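Section 6. Setting up marker tracking and gripper width in Peltau

With Peltau installed and your first recording copied over, you've reached the fun part. This section takes you from raw wrist video to a clean gripper width signal, one value for every video frame, ready for the Prelgate planner. The first time you see the width curve rise and fall along with the fingers is a real treat, so take your time and enjoy it!

Before you start

You need a Dellix handheld gripper with a marker on each finger housing, a lens calibration file for the camera you recorded with, and one short session in which the fingers open and close fully at least twice. If you don't have a calibration file yet, go back to Section 5 and make one first.

6.1 Load the session

1. Open Peltau and choose Session > Import.
2. Pick the folder that holds your video and motion log. Both files must have the same base name.
3. Wait for the time sync bar to turn green. A yellow bar means the two clocks drifted. Click Realign and let it run again.
4. Under Lens, choose Fisheye and load your calibration file.

Note: Don't crop the black border off the video before importing. The calibration is tied to the full image, and a cropped file will give you widths that look fine and are wrong.

6.2 Find the finger markers

1. Go to the Markers tab and click Detect.
2. Scrub through the session. Each marker should get a thin outline and an ID number.
3. Assign one ID to Left and the other to Right.
4. If an outline flickers, raise Contrast Boost one step and run Detect again. Stop at three steps. Past that, Peltau starts finding markers in printed fabric and wood grain, and cleaning those up by hand is no joy at all.

For tuning, pick a moment with the fingers open in front of something small, with other things farther back on the table. You get both markers and a good depth range in one go – perfect for checking tracking and perception together.

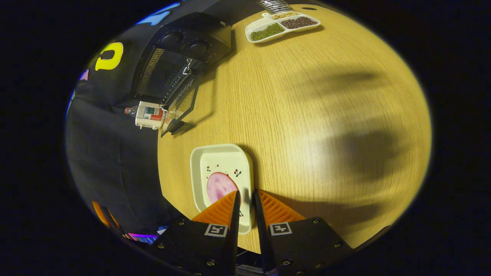

Sqalli left a remark on the draft of this page that the contrast setting should be checked at the darkest point of a session as well, and that a value tuned only on bright moments cost a whole evening of reprocessing. Good advice! Find the dimmest stretch, run Detect there, and keep the lowest setting that works in both places.

6.3 Calibrate the width

1. Open the Width tab and drag the playhead to a moment when the fingers are fully closed. Click Set Zero.
2. Move to a moment when they are fully open. Click Set Max and type in the opening you measured on your own gripper.
3. Click Fit. Peltau draws the width curve under the video.
4. Play the session and watch the curve. It should be smooth, with flat tops and flat bottoms.

If one marker drops out for a moment, Peltau fills the gap from the other one, as long as the gap is no longer than 6 frames. Longer gaps show up in red and are left out of the export.

Caution: Never reuse a width fit after changing fingertips or moving a marker, even by a little. Record a new open-and-close clip and fit again.

6.4 Mask the gripper

The fingers sit in every frame, and a policy doesn't need to learn their background twice over. Masking is quick.

1. Choose Mask > From Template and select your gripper model.
2. Drag the corner handles until the template covers the housings. Leave the tips uncovered – the contact region is what the planner cares about most.
3. Click Apply to Session.

6.5 Export to Prelgate

1. Choose Export > Prelgate Episode.
2. Set the image size to 192. Larger sizes work, but training slows down a lot and the first results will take longer to reach you.
3. Leave Include Width and Include Pose checked.
4. Click Export and watch the log. A healthy session ends with code 101.

If the log ends with code 830, the width signal and the video have different lengths. Go back to 6.1, click Realign, and repeat the fit. Your marker assignments are saved, so the second pass is much faster.

Once the episode opens in the Prelgate viewer, continue with Section 7, where you'll replay it on the simulated arm.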